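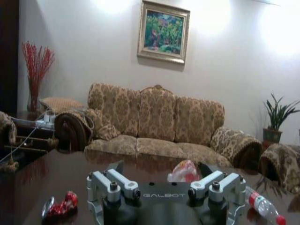

How often should the smoke alarms be tested? Once a month, with the button on each unit held down until it sounds.

Guides > Rentals > Move-Out Checks
By Leen Haddadin, February
Jirside Apartments, unit 9

Hall alarm: OK. Battery changed.
Bedroom alarm: chirps. Replace before new lease.
Kitchen extinguisher: gauge in green, tag missing.
Water heater: no leaks. Set too high, turned down.
Balcony rail: 4 screws loose, tightened.
Window locks: 5 checked, one stiff.

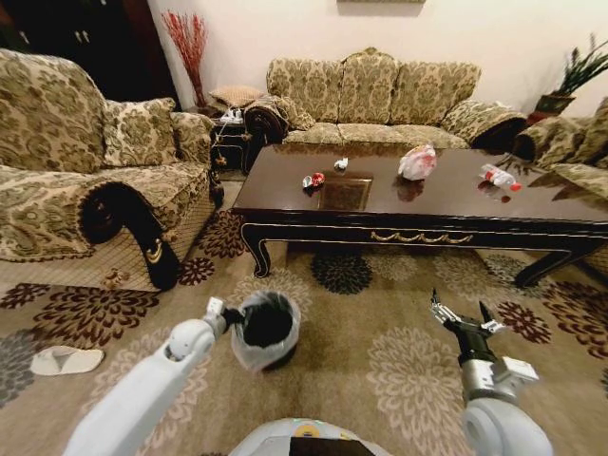
Dima Qudah: The stiff lock needs a new latch. Oil won't hold. Khasawneh has them in stock.

Latch ordered. Recheck in March.

3 comments · 9 shares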